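Kuruc opens its sorting table to anyone with a drawer full of paper

Hello from the back room at Kuruc! I'm Viera Pešek and I look after the reading room here, which mostly means I look after other people's piles. We have some news, so I'm putting it out to the local papers, the newsletter people and whoever else will have it.

From March we're starting Gomirance, a regular drop-in for sorting out the paper you've been meaning to sort for years. Old maps, manuals, booklets that came with something you no longer own, notebooks with four pages used, the lot. You bring a bag, we give you a table with a checked cloth on it and a cup of tea, and you go home with less (or at least with it in order). Sessions are free and there's room for 12 people at a time.

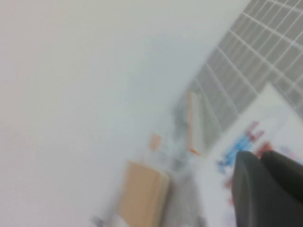 Page last changed: 30 Jan 2022

The idea came from a very dull afternoon before Christmas. Marietjie Mathebula and I were trying to find one street map for a visitor and ended up with half the cupboard spread over the table. She said it was the most fun she'd had at work all year, and I have to admit I felt the same! We found leaflets for buses that stopped running ages ago, and a guide to the town printed in 1915 that everybody thought had gone in the move. It's now in a proper box.

So how does an evening go? You tip everything out first, which is the bit people dread. Then you make a few heaps by kind, books with books, folded things with folded things, and you don't read anything yet (I'm hopeless at this, I always read). After that you go through one heap at a time. Pens and clips go in a wire-mesh holder so they stop rolling about under the paper, and it's handy to stand the holder right on top of whatever you've finished with.

Sarton, the stationers on the corner, are giving us folders and labels for the first season, and Kristýna Ďurica from the shop will come along to the opening evening to show how to store a folded map so it doesn't split along the creases. Anything you don't want and we can't use goes on the swap shelf. Books in any language are welcome on it, and technical ones too, they always go quickly.

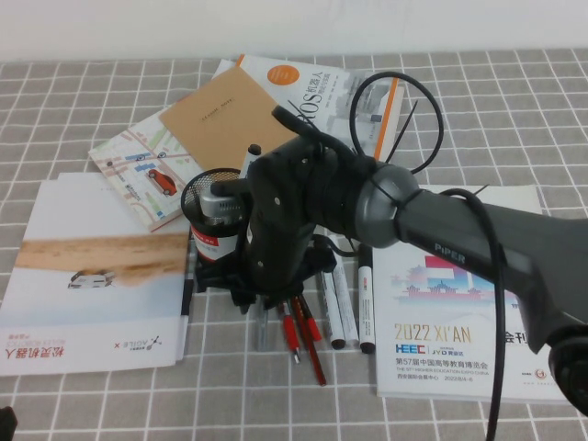
Do I have to sort everything I bring in one evening?

Take as long as you want. We can keep one bag per person on a shelf between sessions, with your name on it, and you carry on next time from the heap where you stopped.

Vilém Beneš, who runs the building, has let us have the room until nine, and he has promised more chairs. "I've got two crates of my father's papers at home, so I'm first in the queue," he told me, and I've written his name down before he can change his mind.

Places can be booked at the Kuruc desk or by ringing during opening hours. Children of 16 and over can come by themselves, younger ones with a grown-up please. If you'd like to write something about Gomirance or come and have a look before we open, ask for me or for Marietjie. We're in most mornings.

Viera Pešek
Reading room, Kuruc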